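Colored matte plates – do the smudges ever come off, or am I being sold something?

Forum: Kitchen & Table > Dishes and Dishracks

kamil_ondrejka
Posted Sat 18 May

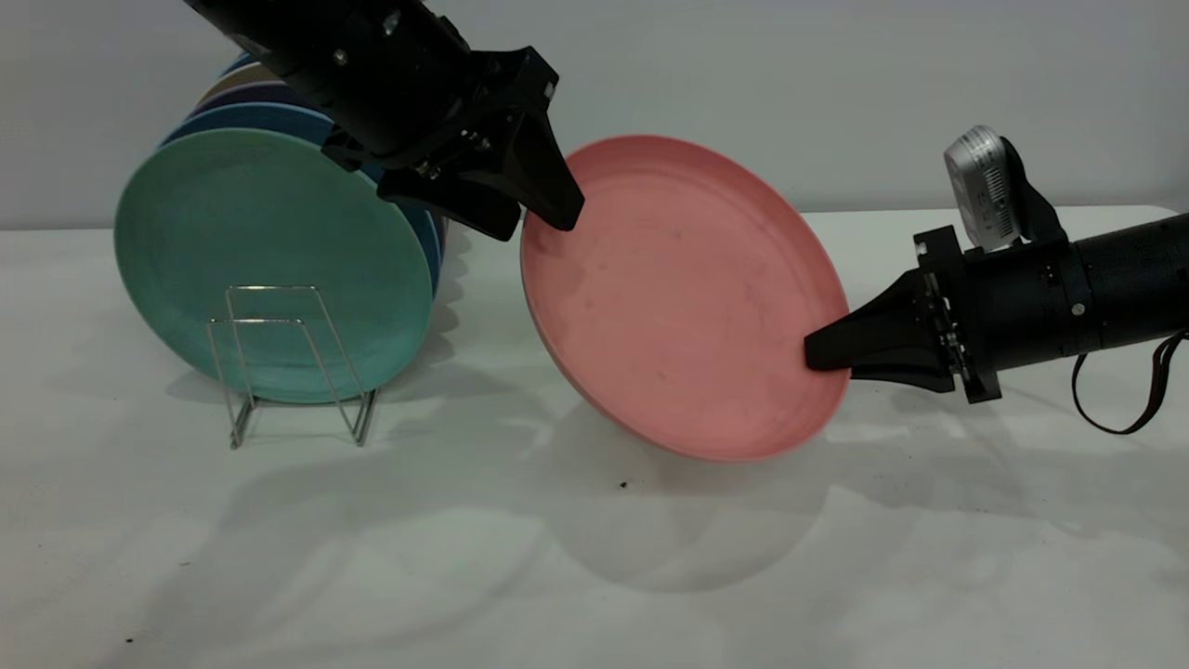
So before I spend another evening on this I want to hear from people who have owned matte plates for longer than a month. I have a mixed set, one plate per color, and the pink one is the problem. It has darker spots and smudges over the face and I can't decide if they're stains, metal marks from forks, or just how the finish looks. The seller says "natural variation." The seller would say that.

The listing also promised the set was "made for daily use" and that the color "deepens with character." I have had character on a saucepan before and I scrubbed it off.

What I've tried: dish soap and a soft sponge, then baking soda paste left on for an hour, then dish soap again because the baking soda left a film. I can't see a difference. My sister can, but she also thinks her magnetic bracelet works.

Second question, same plates. They live upright in a wire rack, teal in front, blues and the tan one behind. Does keeping them in a chrome rack mark the rims over time? I was going to buy a Grosta rack with coated wires and I'd like to be talked out of it.

---

samina_m
Reply #1

Matte glaze picks up metal from forks and knives. It's a rougher surface, so it works a bit like a file. Gray pencil-looking lines are metal. Spots are usually something else. Are yours lines or spots?

A cream cleanser with a mild acid in it takes off the lines. I've never had luck with baking soda on those, no matter what the internet says.

---

kamil_ondrejka
Reply #2

Spots and smudges. No lines that I'd swear to. And I'm not totally sure the plates are glazed ceramic in the first place, the box said "tableware" and left it there.

---

bortolotti_fan
Reply #3

Then find that out first?? If it's melamine or something like it, you do not want to go at it with cleanser, you'll take the surface off and it'll grab every tomato sauce from now until forever. I did this to a yellow one. It's a plant saucer now.

I buy Bortolotti, shiny glaze, white, boring, 4 years in and they look fine. You want color, get a tablecloth.

---

cosimo_v
Reply #4

I'm going to disagree with both of you. A lot of these speckled pastel plates are mottled on purpose. People scrub at a pattern for weeks. My wife's set came that way and I was convinced the green ones were dirty until I turned one over and saw the same thing on the back, where no food has ever been.

Kamil, turn the plate over.

---

kamil_ondrejka
Reply #5

Okay, the back has some of it too. Less, though. So either it's mottled on purpose and the front has stains on top, or it's mottled on purpose and they did the front better. I don't love that I can't tell the two apart. How would anyone return a stained plate if it looks like that out of the box?

---

samina_m
Reply #6

The back rubs on whatever it's stacked against. So I wouldn't call that proof of anything, Cosimo.

---

cosimo_v
Reply #7

He keeps them upright in a rack. What's it rubbing on?

---

samina_m
Reply #8

The next plate? They lean.

---

vittoria_c
Reply #9

Coming in on the rack question because I went through three of them. I had chrome for years and never got a mark on a rim that I could blame on it. Where chrome goes bad is at the joints, where the plating wears and you get rust, and then yes, you get an orange dot on whatever touches it. Run a paper towel along the wires. If it comes up clean, keep the rack.

The coated ones split. Mine split at the tips of the prongs inside a year and water got in under the coating. That wasn't a Grosta so maybe theirs are better, but I'd want to hear it from somebody who isn't selling them.

---

bortolotti_fan
Reply #10

Had a coated Grosta. Split in October, bought in the spring. There you go.

---

kamil_ondrejka
Reply #11

Paper towel came up clean. Rack stays, that's 33 dollars I still have. Thank you Vittoria.

Has anyone used the Grenelo plate cream? It claims 97 percent of marks removed "in one wipe." 97 percent of what, measured by who? But there are 448 reviews and they're nearly all five stars, and that makes me trust it less.

---

settimio_l
Reply #12

Used it. It's a fine abrasive in a nice tube. Worked on fork marks on my glazed bowls, took a lot more than one wipe, did nothing for a turmeric stain. I wouldn't put it on a plate if I didn't know what the plate was made of.

For stains on something that might be plastic, I soak in warm water with a denture tablet overnight. Cheap and it doesn't scratch. If the spots are lighter in the morning they were stains. If they look the same after two nights I'd say they're part of the plate.

---

cosimo_v
Reply #13

They're part of the plate.

---

samina_m
Reply #14

Settimio's test is decent, but take a picture before and after in the same light. Pink especially, it looks cleaner in the evening under a warm bulb and then you come down for breakfast and it's back.

Also a dumb question, do you have the same trouble with the teal?

---

kamil_ondrejka
Reply #15

Not a dumb question. The teal looks smooth, and I use it more than the pink. That's what made me suspicious in the first place. Same set, same sponge, same food.

---

cosimo_v
Reply #16

Darker plate, you'd see less on it.

---

vittoria_c
Reply #17

Or a different batch. I had a Bamik set where the one color was rough and the rest weren't, and when I wrote to ask, they sent me a coupon and no answer.

---

kamil_ondrejka
Reply #18

Denture tablet tonight, then. I'll take the picture by the window tomorrow morning and again the day after. Not buying the cream.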